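Re: Fixing a shelf unit to old brick

tovark_9
Brick is soft, mortar worse. Brirkance plugs spin in the hole. Load is almost 21 kg. Resin or longer screws?
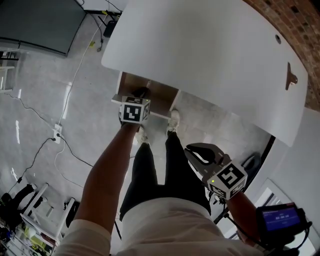

I would prefer not to drill again before Monday.

3 replies · 2 shares

mulligrub
Resin with a mesh sleeve. Blow the hole out first — dust ruins the bond.

pell_dask
Disagree. Resin is overkill at that load. Vosska frame screws, 300 rpm, hammer off.

mulligrub
Frame screws strip in soft brick. I've had two pull out.

Like (3)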